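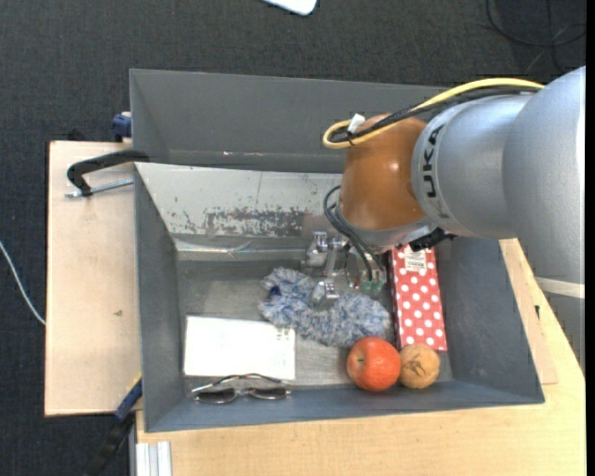

Gray two-compartment bin on the light wood tabletop, fluffy item in the main compartment.

Honura: pictures of bins and the soft stuff in them

Last updated 2022-02-03

Hi! I put this collection together because I kept wanting pictures of containers that look used, and most of what I found was spotless catalog stuff on white backgrounds. I like a bin with scuffs on it. So Honura is 4000 pictures of bins, trays and tubs with soft things in them (or with nothing in them, which is fine too), plus a little file of notes about what shape each container is in.

What you get

There are 10 folders, one per container. Inside each one you'll find the pictures as JPEGs and a plain text file called notes.txt. At the top level there's labels.csv, with one row per picture. Lefteris Stamatopoulos and I did the labels between us, so if two rows seem to have been written by two different people, they were.

Columns in labels.csv

picture: the file name, no folder
container: short name, matches the folder
surface: what the container stands on (wood, metal, carpet, other)
contents: fluffy, folded, crumpled, none, unsure
wear: none, light, heavy
remarks: free text, often blank

Please don't skip the remarks! Only 355 rows have one, but that's where the good bits are. If a strip of tape is peeling or a wall has gone wavy, it's in there and nowhere else.

About the gray bin

I'm fond of this one, so it gets its own section. It's a big rectangular thing with thin, sloping dark gray walls and a second compartment behind the main one. The panel between the two is a pale whitish gray and leans back a bit, and the lower part has a wide patch of dark scrapes and chipped paint. That's "heavy" in the wear column, no argument from me. The floor is a dull gray with a scuffed, almost brushed look to it.

Then there's the strip. Under the pale panel runs something shiny and wrinkled, and Lefteris and I went back and forth on whether to call it clear tape or reflective metal. We never settled it -- it's down as "shiny strip" in the remarks and I'd ask you not to read more into it than that. The little white and reddish specks along the bottom edge of the back compartment are labeled "specks" for the same reason. A container with specks and nothing else still counts as none under contents.

How we picked the labels

Contents go by looks alone. Fluffy means the surface looks fluffy, and it doesn't say what the item is or what it's made of. I started out with a much longer list (plush, fleece, yarn, towel and so on) and ended up throwing it out in September, after Lefteris and I labeled the same folder and came back with wildly different answers. The short list is dull but we agree on it nearly all the time.

Wear was harder. Light is for marks you have to look for, heavy is for marks you notice right away. Yes, I know that's squishy. If you have a better rule, write to me, I'd love to hear it.

Things that may trip you up

Shiny spots can look like damage and damage can look like shine, mostly on bin floors. Check both before you trust a wear label.

The surface column describes what's directly under the container. A table standing on dark carpet is still "wood" if the tabletop is wood.

The Liapis folder is named after the street where I bought the tub. It isn't a brand. Same goes for Prultell, which was the name on the moving box the trays came in.

Using it

Help yourself for study, teaching or just poking around. If you put it in something public, say it's from Honura and link the project page at Lastivance. You can redo the labels too -- just keep our file next to yours so people can compare.

To do

Fill in the blank surface cells in the Prultell folder
Merge the duplicate remarks
Pick one spelling of "gray" in notes.txt (Lefteris uses the other one)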